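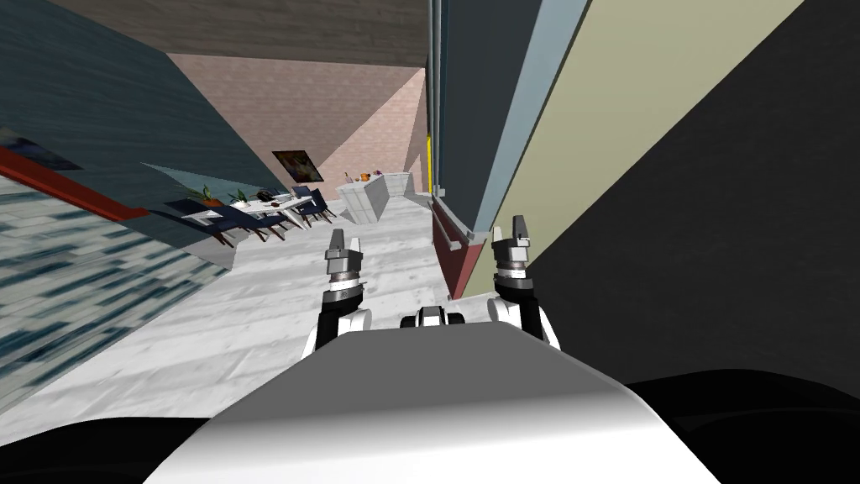 Fig. 1. Render, interior with two upright arms. White, mid grey, black.

Week 2 – Light and paint in rooms
Notes for evening group. Ngaio Hollis taking the first half, Concetta Pace after the break.

Bring last week's floor plan. If you missed it, borrow one and copy the windows on at least.

Where the light comes from
Start with the compass, then the windows. We're in the southern hemisphere so north-facing gets the sun most of the day, south-facing stays cool and a bit blue. East is good for kitchens if you're up early. West is trouble in January – low hot light after about 4 pm, straight under the eaves.
Mark on your plan: window, direction, what's outside it. A brick fence painted cream throws a lot of light back in. A hedge throws green. People forget the hedge.

Reflectance
Every paint chip has a light reflectance value on the back, 0 is black, 100 would be perfect white (doesn't exist). Grollico ceiling white is 87. The Yazdani greys we passed around sit at 45 and under, and they look much darker on a wall than they do in the hand.
Going from a high value to a middling one costs you real light. You'll want another lamp, so put it in the budget now and not after the painter's gone.
Grain and texture matter too. A rough or streaky timber finish breaks the light up and reads darker than a flat paint of the same colour. 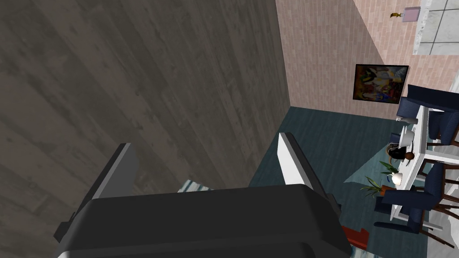 Gloss levels
Flat – hides bumps, marks easily. Ceilings.
Low sheen – most walls.
Semi-gloss – doors, skirtings, wet areas.
Gloss – shows every dent in the plaster. Only if the wall is very good or you dont mind.
Check sheen by standing side on to the wall with a torch. Front on tells you nothing.

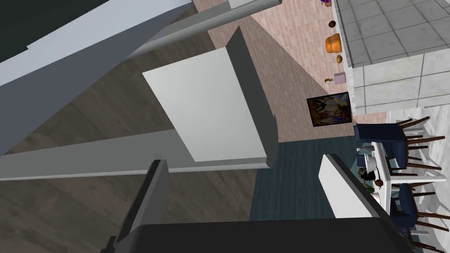
Fig. 2. Pale grey faces and darker ones, close up.

Same paint, different faces
A surface tilted to the light goes paler, one turned away goes darker, even out of the same tin. So sample on two walls minimum, one beside the window and one opposite. Big samples, A3 card is fine. Piltine test pots are enough for both. Move the card round at breakfast, midday and after dark with the lamps on.

Don't judge a sample agianst the old colour. Put a white border round it first, then look.

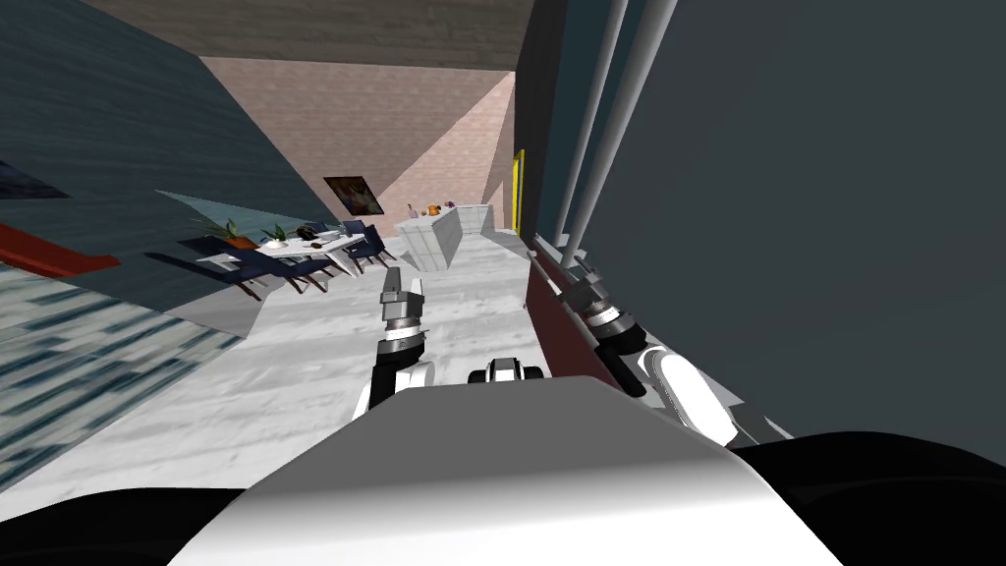
Same goes for dark walls. A dark grey wall next to anything white will look nearly black at night, and a warm globe shifts it brown. Try the globe before you blame the paint.

Homework
Finish the plan, directions marked. Pick a wall, list its paint value and sheen. Write up three looks at it, 1000 words max, sketches welcome. Naleck reader, chapter on daylight, skip the maths at the end.
Card and test pots by next class please, we'll be cutting samples from the start.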